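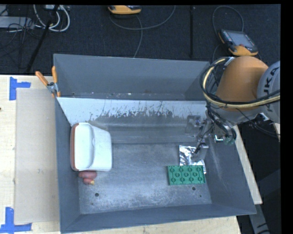 A reader of the May release wrote that two clauses carrying the same notice period had been given different labels, and asked which of the two was wrong. Neither was. One period ran from the date the notice was sent and the other from the date it was received, and the May release had no column for that. This release does. The column is called clock_start and is described under Fields.

Traninum: termination and notice clauses from distribution agreements

Version date: 8/28/26

Summary

Traninum is a set of 2654 clauses taken from 666 distribution and sales agency agreements. Every clause deals with how the agreement ends or how one side must tell the other that it is ending. Each clause has exactly one label from a list of 12. The text is in English. Where an agreement was signed in two languages, only the English side was used, even if the agreement says the other language controls. Those rows are marked.

The set was built for clause classification and for pulling out notice periods. It is also small enough to read by hand, and several people have used it that way to check drafting habits.

Source

All agreements come from the Greenwood deposit, a collection of signed commercial contracts handed over by companies that have closed or merged. The deposit holds paper copies and scans. Scans were run through text recognition and then corrected by hand against the page. Schedules, price lists and territory maps were left out.

A second source, the Pollis form book, was used in the first draft of the set and has been removed. The form book holds model clauses that were never signed by anyone, and they were near copies of each other. Users who still have the draft should delete it. The identifiers were not reused.

Selection

An agreement was kept if all of the following were true:
it was signed by at least two parties
it granted a right to sell or promote goods in a named territory
the full body text could be read
it was not an amendment to an agreement already in the set

Franchise agreements were dropped even where they contained distribution terms. Pure software licenses were dropped. Agreements that combine a trademark license with a right to distribute were kept, and in those the clauses on stopping use of the mark after termination are labeled post_term_ip.

Fields

clause_id: a string, stable across releases. A clause that is withdrawn keeps its number and the number stays empty.

agreement_id: a string. All clauses from one agreement share it.

text: the clause as corrected. Line breaks inside a clause are replaced by single spaces. Clause numbers at the start are removed. Cross-references inside the clause are left as written, so a row may point to a section that is not in the set.

label: one value from the label list.

notice_days: an integer or empty. Filled in 1351 rows. Periods written in months are not converted and go in notice_months instead.

notice_months: an integer or empty. Never filled in the same row as notice_days.

clock_start: sent, received, deemed, or unstated. Deemed means that the clause fixes a day on which notice is treated as received, whatever happened in fact. Unstated is used even when another clause of the same agreement answers the question, as this column records the text of the row and nothing else.

cure: yes, no, or unclear. Yes means the party in breach gets a period to fix the breach before the other may terminate.

governing_law: the place named in the agreement, copied as written. Wumberg appears in several spellings and has been brought to one. No other place name was changed.

controls: english, other, or silent. States which language version the agreement says will win in a conflict.

Labels

term_fixed: the agreement ends on a set date
term_renewal: automatic or optional renewal, including notice of non-renewal
convenience: either or both sides may end without cause
breach: termination for breach
insolvency: termination on insolvency, winding up or a similar event
change_control: termination on a change of ownership or management
sales_target: termination or loss of exclusivity for missed purchase minimums
force_majeure: termination after a long event outside the control of the parties
notice_form: how and where notices must be given
post_term_stock: sale, return or buy-back of goods left at the end
post_term_ip: end of use of marks, names and printed matter
survival: terms that stay in force afterward

Where a clause does two jobs, it was split if the split fell at a sentence end. If it did not, the clause was kept whole and labeled by the part that comes first. This rule is crude and it hits insolvency hardest. Many agreements put breach and insolvency in one long sentence, and nearly all of them name breach first. Counts for insolvency are therefore too low and should not be used to estimate how common such terms are.

Annotation

Each clause was read by two annotators working apart from each other. Both had legal training. Disagreements went to a third reader, whose choice was final. The annotators saw the whole agreement, not the clause alone, for every column except clock_start, which was added later from the clause text only.

Most disagreements were between convenience and term_renewal. A clause that lets either side give notice before the end of each year can be read as a right to end without cause or as a right not to renew. The guide now says: if the agreement would continue without a gap when no notice is given, and notice can only take effect at the end of a period, use term_renewal. Rows labeled before that rule was written were reviewed again.

Split

The train and test parts are divided by agreement_id, so no agreement has clauses in both. Companies that signed more than one agreement may appear on both sides. Some of them used the same house form each time, and a model that has seen one copy will do well on the others. A separate file, families.csv, lists agreements that share a form. Users who report test results are asked to say if they used it.

Removed and masked text

Names of individuals are replaced by PERSON. Company names are replaced by PARTY_A, PARTY_B and so on, numbered by letter in order of first appearance in the agreement. Street addresses, phone numbers, fax numbers and bank details are replaced by ADDRESS, PHONE, FAX and BANK. Product names were left in unless they were also the name of a party.

Masking was done by hand. If a name has been missed, report the clause_id and leave the name itself out of the report.

Known problems

The agreements are old compared with current practice. Notice by fax is common and notice by email is rare. A model trained on notice_form rows will treat fax as the normal case.

The set has no record of whether any clause was enforced, challenged or struck out. In some places local law on commercial agents overrides what the contract says about notice or payment on termination. The columns record what was written. They should not be read as a statement of the rights of the parties.

Business days and calendar days are both stored in notice_days. The text shows which was meant in most rows. A column for this is planned.

A few scans had stamps over the signature page or the final clause. Words that could not be read are marked ILLEGIBLE. Rows where the mark falls inside a number have an empty notice_days.

governing_law is empty where the agreement is silent. It was not filled in from the address of the parties.

Files

clauses.csv: all rows and columns
split.csv: agreement_id and part
families.csv: agreement_id and form group
guide.txt: annotation guide, current version
guide_old.txt: the guide as used for the May release
changes.txt: list of rows that changed, with old and new values

All files are UTF-8. The separator is a comma, text fields are in double quotes, and a double quote inside a text field is doubled. Empty means no value. The word none is never used for that purpose.

Changes from the May release

Added clock_start.
Moved month periods out of notice_days. In the May release they had been multiplied out, which gave wrong results for clauses that end at the close of a calendar month.
Brought the spellings of Wumberg to one.
Withdrew clauses found to come from amendments.
Corrected controls in rows where the language clause sat in a schedule.

Terms of use

The labels, the guide and the split may be used and changed freely if the source is named. The clause texts are released for research and teaching. The deposit terms do not allow the texts to be sold or placed in a commercial form library. Attempts to undo the masking are not allowed.

Reports

Send corrections with the clause_id, the column, the present value and the proposed value. Reports on the label column should also name the rule in guide.txt that supports the change. Reports without a clause_id are not processed.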